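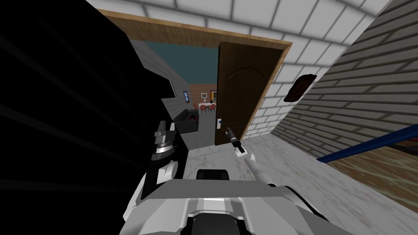

One early tester, Huanca, wrote back that opening doors was the part they had been waiting for, and asked if the failed tries would be kept too. They will be! Every attempt in the new Skalholm collection is saved, good or bad, and marked so a learning system can tell which is which.

214 shares | 5 comments

Tuesday, May 28, 2024. Vadlow is happy to announce that Skalholm, its library of simulated household examples for robot learning, is now open to schools and research groups. Work began in January with 18 room layouts. The library now has 231, and each layout comes with over 100 recorded tries.
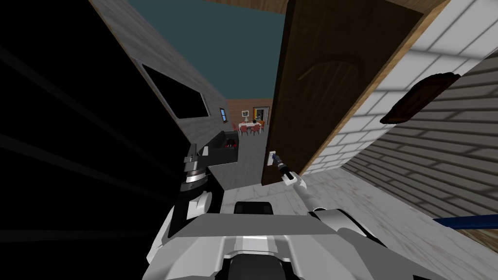 Reading time: 2 minutes

Doors have taken up much of our spring. A person working the two arms from a desk has to bring a gripper to the handle side of the door, keep the other arm out of the way and mind the walls, all from the robot's own point of view. We record the arm positions and the camera views together, so a system can learn how one goes with the other.

Small objects are the other half of the job, and we love how varied those tries have become. Tabletop tasks are recorded with a close view of the fingers, using our Piltia control software. 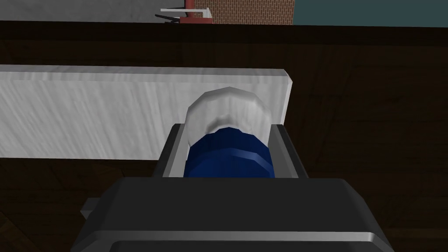

A blue-and-white object held in the gripper, Skalholm simulation.

New examples will be added every month. Groups that want a certain room or task can send a request through the Vadlow website, and we really do read them all.

18 comments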